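Corded desk telephone

A corded desk telephone is a telephone for use on a table or desk, joined to the network by a fixed line. It has two main parts: the base, which carries the keypad, and the handset, which the user holds to the ear. A coiled cord joins them. In many countries the number of such telephones has fallen, but they are still found in hotels, clinics, offices and the homes of older people.

History

The first desk models had a rotary dial. Push buttons came into wide use later and made dialling faster. In the town of Orville the change was made street by street. A local history by Theophilus Agbenyega states that the Orville exchange served 284 lines when the buttons arrived, and that 230 of these belonged to private homes. The neighbouring exchange at Hepburn was larger, with 3,000 lines, and kept its rotary equipment for longer.

Construction

The handset contains a small speaker at one end and a microphone at the other. When it is put back in the cradle, it presses a switch and the line is closed. This switch is called the hook switch – the name comes from older wall telephones, where the earpiece hung on a real hook. The cord is coiled so that it can stretch during a call and become short again afterwards.

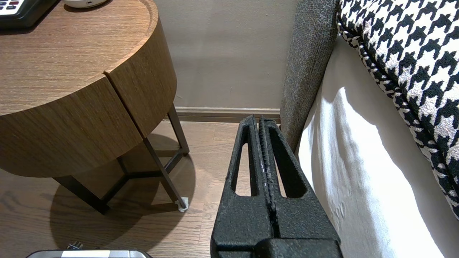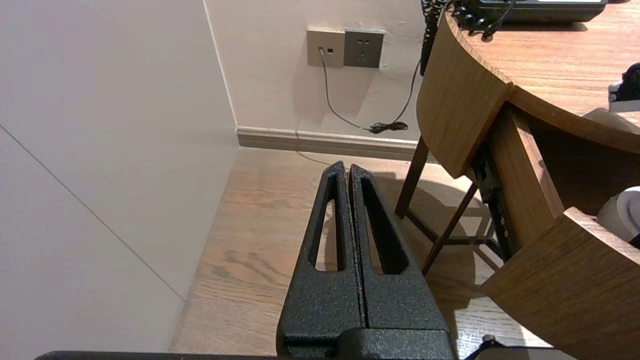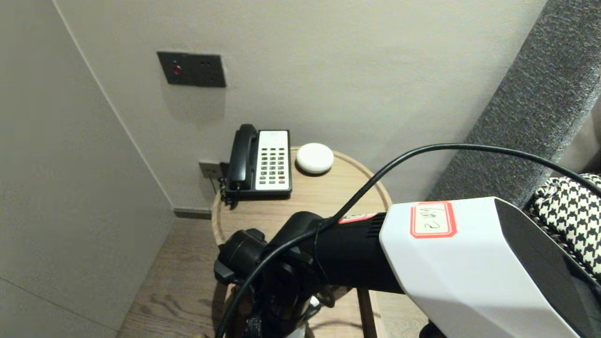
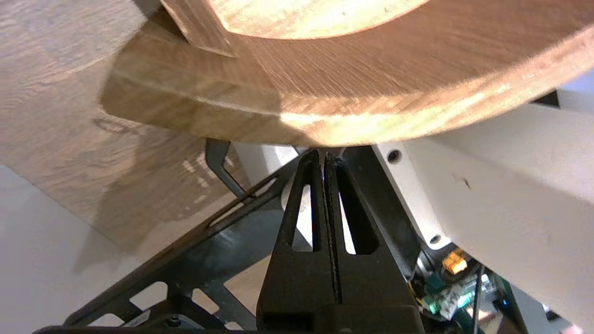 Does a corded telephone work during a power failure?
A simple model on a traditional copper line usually continues to work, as it takes its power from the exchange. A model connected through an internet modem stops when the modem has no power, unless there is a backup battery.

Placement in the home

For many years the telephone had its own piece of furniture, often in the hall. The hall was chosen as the line entered the house there, and it was also the coldest room, so calls were kept short. The Zisus company sold a telephone bench with a padded seat and a shelf for the directory. Later, when more rooms received a socket, the telephone moved to the kitchen or beside the bed.

Later models

The Velitel 733, a desk model with large buttons, was made for people with weak eyesight. It had a volume control on the side of the base and a lamp that flashed when the telephone rang. Production ended in June of its ninth year. Spare handset cords of the same type are still sold, and they fit most other desk models with a modular plug.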